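Bin picking kits, anyone running the Amel one?

Forum > Automation > End of arm and picking

hostel_shift
Posts: 6
Looking at the Amel bin picking kit for our shop in Hollilstead. Mixed small parts, nothing heavy, and we already have an arm sitting there doing not much. Sales guy is very friendly, which makes me nervous lol. Does anyone have one going in real life and not at a trade show?

gearmutt
Posts: 2113
We had the Amel on trial for 3 weeks. Software is easy, I had my first pick before lunch. What I didn't love was the cable package they send. It's long, and if your wrist turns a lot you end up with a big loop hanging right where you're working. Ask them for the short one. They do have it, it's just not in the brochure.

pdxfeeder
Going to disagree with gearmutt a little. I WANT slack down there. We ran the short package and it pulled tight on the last joint every time the arm reached into a far corner. Went back to the long one and put a strap further up. Ugly, works great.

gearmutt
Sure, but then you're dragging cables over your parts. Pick your poison I guess.

quietbelt
Did either of you look at Hsu? It costs more, but you get 10 hours of phone support with it, and the guy I talked to knew his stuff. He told me straight up that our shiny parts would be trouble and not to buy until we'd sent some in. I liked that.

hostel_shift
Haven't called Hsu yet. Shiny is my worry too, our bins are bare metal inside. The demo video had everything in a nice matte black tote, of course.

pdxfeeder
Matte paint. Or a rubber mat in the bottom. Cheapest upgrade you'll ever make.

norcalnate
I'm on the Amel trial right now so I can show you what gearmutt is going on about. Odd mix of parts on purpose, I wanted a green block, a see-through kind of thing and a little metal bracket in there together. 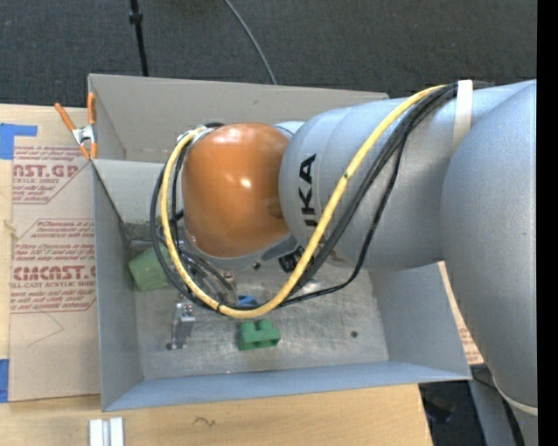 Trial cell, wrist over the bin. Yellow cable and the black ones all hang in that loop.

quietbelt
OK yeah, that is a lot of cable. Is the orange clamp on the corner staying there? I'd be scared of whacking it.

norcalnate
It's in my collision model, drawn way bigger than it needs to be. Costs me some reach in that corner and I can live with it. The see-through part is the one giving me fits, by the way. The bracket has been fine.

gearmutt
See-through was hopeless for us too. We sent the trial kit back over that, more than the cables.

hostel_shift
Good to know, we have a few clear parts. Gonna call Hsu in the morning and ask if they'll test ours before I sign anything. Nate, can you post again when your trial is up?

norcalnate
Will do, I have it through April.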